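I Finally Bought a Real Bin for the Medicine Cabinet

Rating: 4 out of 5

So I've been putting off dealing with our medicine situation for longer than I want to admit. It all used to live in a shoebox on top of the fridge, then in a bigger shoebox, and then for one dark winter in a grocery bag hanging off the pantry doorknob. What finally did it was a Sunday night with a pounding headache, digging through cough drops and old eye drops by the light of the range hood. Enough! The next morning I ordered the clear storage bin from Mastell, the one with the rounded corners, and I've been using it for 3 months now.

A little about what I was comparing it to. My sister-in-law has the Sterkach organizer, with the lid and the little removable dividers, and I borrowed it for a couple of weeks before I bought anything. It's nice looking. But the dividers are set up for things that are all one size, and medicine boxes are never all one size. I spent more time sliding those dividers around than I did putting things away, and a lid means you need two hands when you've got a kid on your hip. I gave it back.

The Mastell is just an open box, really. Clear plastic, rectangular, raised rim all the way around, no lid, no compartments. I worried it would be too plain for the money ($19, plus shipping, from Dogbe Home), but plain is what I needed. I can pull it off the shelf, set it on the table, look in, and find what I want.

The walls are the best part. They're thick! I've had those thin acrylic bins that flex when you pick them up full, and one of them cracked on me the first time it got bumped against the sink. This one feels solid in my hands, and you can still see through the sides, so if something bright is down at the bottom you'll catch the color before you even start digging.

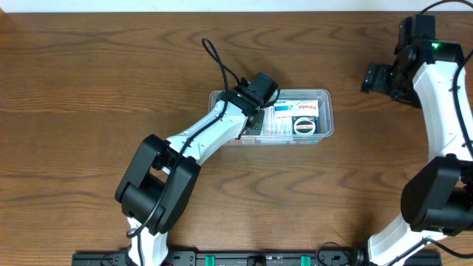
The bin on the wood table, with the Panadol box up in the corner and the smaller packs beside it.

I do like having the boxes lying flat with the thinner packs next to them. When I had everything standing up like books it looked great for a day, and then somebody took one box out and the whole row fell over. Flat is less pretty but it stays put. The only thing I'd say is try to keep the printed sides facing up, and maybe facing you, which in my house lasts until the next person goes in there.

Now for the complaints, and there are a few. The clear plastic shows every fingerprint. I wipe it down with a damp cloth and a drop of dish soap and it looks brand new until lunch. It also slides on a smooth shelf – there are no little rubber feet on the bottom, so I cut up some shelf liner and stuck a piece under there. That took care of it, but at this price I think feet should be included.

And it isn't stackable, at least not well. I bought a second one thinking I'd put it right on top of the first, and it sort of perches there looking nervous. The second bin now holds bandages and sunscreen in the hall closet, so no harm done, but if you need to go vertical you should look at something with a proper lid. Mostell (yes, confusing, different company, I ordered from the wrong one at first and had to cancel) makes a lidded version that people seem to like. I haven't tried it.

One more thing, for anybody with little kids. An open bin is not a safe bin. Ours goes on the very top shelf of a cabinet with a latch, and it comes down only when a grown-up needs something out of it. If you don't have a spot like that, skip this one and get something that locks.

I'm taking off one star for the sliding and the fingerprints. Otherwise I'm really happy with it, and I'd buy it again. I might get another for under the bathroom sink if the price comes down a little, so if you see it on sale anywhere, please leave a comment and tell me!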